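Folding T-Shirts So They Stay Folded

Most T-shirts come out of the drawer creased because they went in creased. The fold gets the blame, but the trouble usually starts a step earlier, when the shirt is dropped on the bed and folded over whatever wrinkles it happened to have. Two passes with the flat of the hand will take care of most of them.

What to fold on

A bed is too soft. The shirt sinks, the mattress gives under your hands, and the creases slide from one place to another. Use a table, a counter or the top of a dryer. Stone and laminate are both good. Wipe the surface first and let it dry completely, especially in a kitchen, where there is nearly always a film of something near the stove.

A very slick top lets the shirt skate around while you work. If that bothers you, lay down a cotton dish towel or a pillowcase and fold on that.

When to fold

Fold within 20 minutes of the dryer stopping. After that the wrinkles in the pile start to set. If you miss the window, put a damp washcloth in with the load and run it for another 6 minutes on low, then take everything out right away.

Shirts dried on a rack can wait. Shake each one once, hard, holding it by the hem, before you lay it down.

Flattening

Lay the shirt face down with the collar away from you. Find the two shoulder seams and pull them gently apart until the line between them is straight. Then do the same with the bottom corners. Don't pull on the neckband, which stretches and doesn't come back.

Now smooth from the center out. Put both palms in the middle of the back and push toward the side seams, then down toward the hem. Going from one side to the other only drives the loose cloth into a ridge. Check the sleeves last. They like to twist at the armhole, and a twisted sleeve makes a lump that shows through the front of the folded shirt.
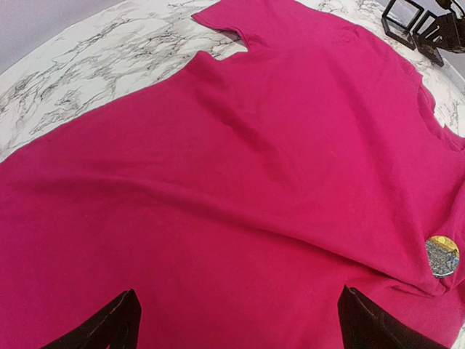 Ozan Tokgöz

Plain knit in a strong color shows every ridge, and a long one running across the body like this should be chased out to the nearest edge before you make the first fold. Where several folds run together into a small bunch, don't press down on it. Lift the cloth beside it, let it drop, and smooth again.

The fold

Bring one side in to the middle, with the sleeve. Turn the sleeve back on itself so it lies along the fold you just made. Repeat on the other side. You should have a long rectangle — if it is wider at the bottom, the side folds were not parallel, and it is quicker to open it and start over than to tug it straight.

Fold the hem up to just short of the collar, then in half again. For a deep drawer, fold in thirds instead and stand the shirts on edge. They should hold each other up without being jammed in.

Stickers and labels

Look a new shirt over before its first wash and peel off any size sticker. Warm the glue with a hair dryer on low if it won't lift, and pull slowly along the grain of the knit. Leftover glue comes off with a little dish soap worked in by thumb. Don't use a blade on jersey.

Strong colors

Wash bright pinks and reds inside out in cold water, with like colors, for the first few washes. Keep them out of direct sun on the line. In the drawer, put them under the whites only when you are sure they have stopped giving off dye. To test, press a damp white cloth on an inside seam and look at it.

Hülya Özkan wrote in to ask about shirts kept on open shelves. Turn the folded edge toward the room and rotate the stack when you put clean ones away, or the top shirt will fade along the crease.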